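Cuaderno de taller, banco 3
Proyecto Skamer: brazo de sobremesa y su entorno simulado
Mes de julio. Entrada de la tarde.
Redacta: Jozefína Ševčík. Presentes: Kamil Hrubý, Everett Villanueva (hasta las 18 h).

Objeto de la sesión: continuar la puesta a punto de la escena de simulación antes de montar la pinza definitiva en el brazo físico. Se trabaja con la mesa de mármol y los objetos de la biblioteca común. 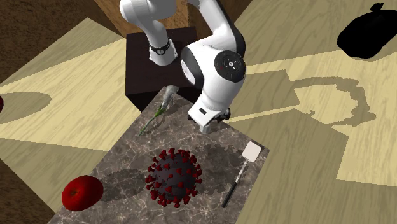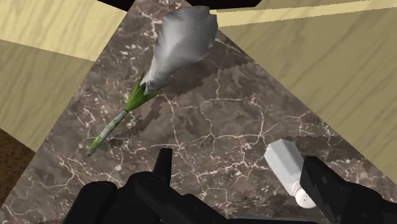

1. Estado de partida

La versión de la escena que dejó preparada Romana Vávra se abre sin errores en el ordenador del taller. Se ha mantenido el pedestal en su posición y no se ha modificado la altura de la mesa. Los límites articulares siguen siendo los de la hoja de Kamil Hrubý; queda pendiente contrastarlos con el brazo real, cuyo hombro conserva el tope impreso de la primera serie.

El modelo de la pinza no se corresponde todavía con la pieza que se está fabricando. Los dedos impresos en el taller son más estrechos y llevan una almohadilla de silicona que la simulación no contempla. Se acuerda no ajustar parámetros de agarre finos hasta que el modelo esté sustituido.

2. Trabajo realizado

Se ha revisado la malla de colisión de la flor. El tallo estaba resuelto con una única cápsula recta, demasiado gruesa, que hacía que la pinza cerrase en el aire. Se ha dividido en tramos cortos. El tiempo de cálculo aumenta, pero se considera asumible en este equipo.

Para la botella se ha separado el tapón del cuerpo a efectos de fricción. Everett Villanueva propuso tratar ambos como un solo sólido rígido con dos materiales de contacto, y así se ha hecho. Se anota que el tapón no debe poder desenroscarse en la simulación: no forma parte de los objetivos de Skamer.

La masa asignada a la botella era de 700 gramos, valor heredado de otra pieza de la biblioteca. Se ha corregido a 20 gramos, correspondiente al envase vacío que se utilizará en el banco. Conviene repasar las demás masas antes de dar por válida cualquier prueba de levantamiento. El modelo del virus, en particular, figura sin densidad declarada, y el programa le aplica la del agua.

La espátula se ha dejado como estaba. Su eje de inercia parece correcto, aunque Kamil Hrubý prefiere volver a calcularlo a partir del modelo original.

Se ha probado a reducir la resolución de las sombras. Con el ajuste bajo, los bordes salen escalonados sobre el mármol, cosa que no afecta a la física pero sí podría confundir al detector de contornos. Se mantiene el ajuste bajo para las pruebas de movimiento y se reserva el alto para las de visión. Debe indicarse en el nombre de la carpeta cuál de los dos se ha empleado.

3. Brazo físico

Se ha desmontado el servo de la muñeca. El engranaje de salida presenta holgura y se ha pedido el recambio a Bansal. Entretanto queda colocado el servo de repuesto, con par inferior, de modo que no deben levantarse cargas superiores a 300 gramos en el banco. Se ha puesto una etiqueta en la base.

El cableado de la pinza pasa ahora por el interior del antebrazo. Falta sujetarlo a la altura del codo: al girar la articulación hasta el final se tensa y tira del conector. Dalibor Vondráček dispone de abrazaderas pequeñas en el armario de electrónica y ha autorizado su uso.

La fuente de alimentación Branham se calienta aproximadamente a los 18 minutos de funcionamiento continuo hasta el punto de activar el ventilador. No se ha observado caída de tensión. Se seguirá midiendo.

4. Incidencias

Al exportar la escena al formato que utiliza Culura se pierden los materiales de fricción y todos los objetos quedan con el valor por defecto. Se ha reproducido el fallo en dos equipos. Hasta nueva indicación, no se exportará desde la copia de trabajo; quien necesite el archivo debe solicitarlo a Romana Vávra.

5. Pendiente

Sustituir el modelo de la pinza y añadir las almohadillas (Hrubý).
Completar la tabla de masas con los valores pesados en la báscula del taller (Ševčík).
Fijar el cable del codo y repetir el giro completo, primero a velocidad reducida (Villanueva).
Confirmar con Bansal el diámetro del eje del recambio. En el pedido consta el de la serie anterior.

El banco 3 queda sin tensión y con el brazo apoyado en su soporte. La llave del armario de electrónica se ha devuelto al tablero.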